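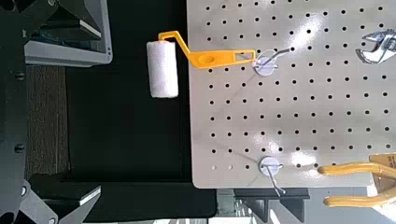
Small roller with an orange-yellow handle on the pegboard

fkimaro84
Has anyone tested post position as a predictor at Davstead once you control for field size? The published table lists win percentage by gate and nothing else. Gate 1 looks strong, but every race has a gate 1 and few have a gate 10.

D. Vlček
Use impact value: the gate's share of winners divided by its share of starters. It takes one extra column. Split sprints from routes before you do anything else.

fkimaro84
Did that. 3000 starters, dirt only. Gate 1 drops to slightly below average in sprints. Routes are flat.

nbarany
Impact value still treats a 3-5 favorite and a 40-1 shot as the same starter. I would compare actual wins to the wins implied by closing odds, after removing takeout.

D. Vlček
That answers a different question. If the public already bets the gate, the odds absorb the bias and your ratio comes out near 1.00. He asked whether the bias exists, and you are measuring whether it pays.

nbarany
Fair, but raw impact value assumes random horse quality by gate. Scratches break that. When the rail horse scratches at Davstead, everyone moves in.

Ondrejka_L
Check whether your file has program number or actual gate. The Pirzada export had program number only until July. 84 of my races were wrong.

fkimaro84
Mine is the Pirzada export. Rerunning with chart gates, fields of 6 or more.

D. Vlček
Post the sprint table with starter counts per gate when it's finished.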